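Iltstead library opens its sewing room

May 3, 2018

What a turnout! Iltstead's town library threw open the doors of its new sewing room this morning, and the line ran past the bike racks before the ribbon was even cut. Despina Cozma, who first pitched the idea in February, got the loudest cheer of the day.

The room was paid for with $3,820 raised at bake sales and a (very lively) quiz night on Takamley Street. It has 13 sewing machines, and members can book one for up to three hours at a time.
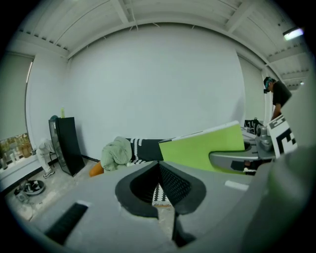 Lime green, gray and a bit of black-and-white zigzag fabric.

"I learned on my grandmother's kitchen table, and I've wanted a place like this ever since," Cozma said. Dorin Munteanu will teach the beginners' class on Saturday mornings, starting with tote bags and moving on to simple skirts. All 19 spots in the first class went before lunch, so a second one is already being planned!
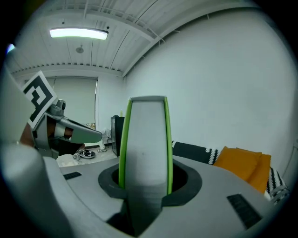 How to book

Sign up at the front desk with your library card. Bring your own fabric; thread is free.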